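Sarnow Hand Unit
Hand-held gripper for recording demonstrations

Overview | What's in the kit | Setup | Support

The Sarnow Hand Unit lets one person show a robot arm a task without having the arm in the room. You hold the unit, do the job with its two fingers, and put it down. The recording goes to your workstation, where the Gerska software turns it into a set of demonstrations for training.

Most of our customers collect in ordinary places: shops, break rooms, reading corners, kitchens. The unit goes wherever one operator can walk with it, and a table is ready to work on as soon as the target object is on it.

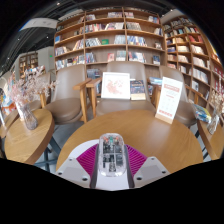

Hand unit at a round reading table, magenta ribbed pads fitted.

Fingers and pads

The finger pads are ribbed and bend around what they hold. They suit light household and desk items, including smooth plastic shells. Pads are sold in pairs and should be changed as a pair. Check the screws on the finger plates before each session and tighten any that have worked loose. The driver is in the lid of the case.

Do not use solvent on the pads. Wipe them with a damp cloth and let them dry before you close the case.

Recording a demonstration

Start with both fingers open and the target in view. Hold still for 3 seconds so the software can set a starting pose, then move in at an even speed. Close on the object, carry it, set it down and back away. Press the rear button to end the take.

Small desk objects make good first targets. A computer mouse and a mouse pad give you a clear start and a clear finish, and new operators pick up the motion quickly. Leave the rest of the table as you found it – signs, frames and flowers help the trained model cope with rooms it hasn't seen.

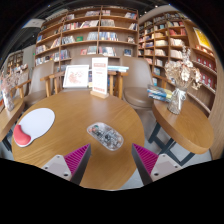 Come in with the fingers level and on either side of the object. If one pad touches well before the other, the object will slide, and that take should be marked as a retry in Gerska. Retries are kept in a separate folder and can be used later or deleted.

We suggest 10 practice takes for a new operator and 50 good takes for each task. Larger projects with several rooms may want 1000 or more. Change the object's position between takes.

Remote control option

Teams that already own an arm can add the Prosser link. The same hand unit then drives the arm live, and the recording is made from the arm's side. A wired network connection is needed. The link is not included in the standard kit.

In the kit

Hand unit with fingers fitted
Spare pair of pads
Carry case with driver
Charging cable
Gerska license for one workstation

Orders and training

Kits ship from our Irkton workshop. Operator training is held there on the first Saturday in March and by arrangement at other times. Contact Sumeya Gidey for orders and Aled Phillips for training dates. Replacement pads can be ordered without a kit number.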